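Luritz Arnis 2 filament dryer review

Price paid: $102
Used for: PLA, PETG, nylon, TPU
Bought from: the Luritz store, with my own money

I print in a garage. In winter it's cold and in June it's like breathing through a towel, and either way the filament suffers. For a couple of years I got by with a food dehydrator with the trays cut out. It worked well enough for PLA and PETG, it was loud, and it would only take one spool unless I stacked them and hoped. When the fan bearing went I decided to buy a proper dryer.

The Arnis 2 is the two-spool model. There's a single-spool version without the number in the name, and it uses a different heater, so don't assume any of this applies to it.

What's in the box

The dryer, a power cord, two short lengths of PTFE tube, four push-fit couplers, a bag of desiccant and a folded manual. The manual is eight small pages and covers setup in decent English. The drying chart is printed inside the lid as well, which I use far more than the manual.

No spare gasket is included. Luritz sells them separately. The one on mine is soft foam and I expect to replace it at some point.

Setup

Not much to say. You push the couplers into the ports on the back, drop the desiccant in the tray and plug it in. I ran it empty for an hour at 60 C first because there was a plastic smell. The smell was gone by the second run.

The unit is bigger than I pictured. It's 389 mm long, and you need clearance behind it for the tubes, so it won't sit on a standard 12 inch shelf lengthwise with the lid facing out. I had it on the shelf over the printer for one evening and then moved it to the bench. The lid is hinged at the back and needs to swing up past vertical, so measure above it too.

Heating

The display shows the set temperature, the chamber temperature, humidity and time left. Range is 40 to 75 C in steps of five. I put a cheap kitchen probe through one of the unused ports to check it. Set to 50, the probe settled at 49. Set to 70, it read 66 near the front and 68 near the fan. That's close enough for what I do. If you print a lot of polycarbonate you'll want something hotter anyway.

Warm-up to 50 took 11 minutes. Getting to 70 took a good deal longer, and on a cold morning with the garage door open it stalled at 67 and stayed there. Closing the door fixed that. An old towel over the lid helped too, but the manual says not to cover the vents, so if you do it keep the towel well clear of the sides.

The humidity reading is less useful. It drops fast when the heat comes on, as any relative humidity number will, and tells you little about what's left in the plastic. I go by weight. I weigh the spool before, run the cycle, weigh it again, and repeat until it stops losing grams. A roll of PETG that had been out on the bench for two months lost four grams in six hours at 65 and nothing more after that.

Results by material

PLA: I don't usually bother drying it, but I had an old roll of gray Valtonen PLA that snapped every time I bent it. Six hours at 45 made the stringing go away. It was still brittle on the outer few turns, and I cut those off.

PETG: This is where the dryer pays for itself for me. Same printer, same profile, same part before and after. Before, there were hairs between every post and small blobs on the top surface. After, a few wisps that came off with a thumbnail.

TPU: Good. Eight hours at 50. The popping at the nozzle stopped. Feeding TPU through the PTFE tubes is another story - there's enough drag in the coupler that my extruder skipped. I took the tube out and ran it straight from the port with a short free path, and it was fine.

Nylon: Partly. 12 hours at 70 took a wet roll down to printable, and it had to stay in the dryer with the heat on while printing. Take it out and you have an hour or two in my climate. I don't hold that against the dryer.

Printing from the dryer

Spools sit on rollers with metal bearings. Standard plastic spools turn smoothly. Cardboard spools shed dust onto the rollers and one of mine rubbed on the divider, which I fixed with a printed ring on each side. Sivaprasad Marar has posted a good set of adapter rings for this unit, in two widths, and the narrow one fit my cardboard spools without any sanding.

Anything wider than 70 mm will not go in next to another spool. The divider lifts out, so you can run one wide spool by itself in the middle.

Noise and power

The fan runs all the time, even after the timer ends, until the chamber cools down. It's a steady low hum. I can't hear it over the printer. I would not want it in a bedroom.

A six-hour cycle at 65 used 0.7 kWh on my plug-in meter.

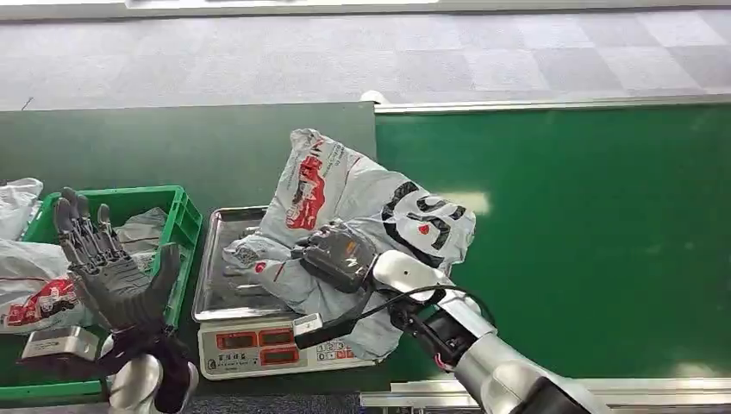

The timer goes up to 24 hours and there is no continuous mode. For a long nylon print that's a nuisance, since you have to go out and reset it. After a power cut it comes back on in standby and forgets the settings. I lost most of a night's drying that way.

Compared to the Otix

I borrowed an Otix dual dryer for a week before buying. It costs more, it remembers its settings and it has a better latch. It also got less hot at the top of its range, by the same probe, and the lid had a slight warp so it leaked along one corner. That could have been just that one unit. If I only printed PLA and PETG I could have gone either way.

Problems so far

I have 700 hours on mine. One coupler cracked when I pulled a tube out at an angle, and the replacement from a generic pack fit fine. The lid latch is a plastic tab that has gone slightly white where it bends. It still holds. The display has a scratch that is my fault.

Luritz support answered my question about the gasket in two days and told me which size to order.

Good
Reaches close to its set temperature
Real bearings on the rollers
Drying chart on the lid
Divider comes out for wide spools

Not so good
No continuous mode
Loses settings after a power cut
Couplers too tight for soft TPU
Needs more bench space than you'd guess

I'd buy it again at $102. At full list price I'd wait for a sale or look harder at the Otix. If you already have a dehydrator that works and only print one roll at a time, keep using it.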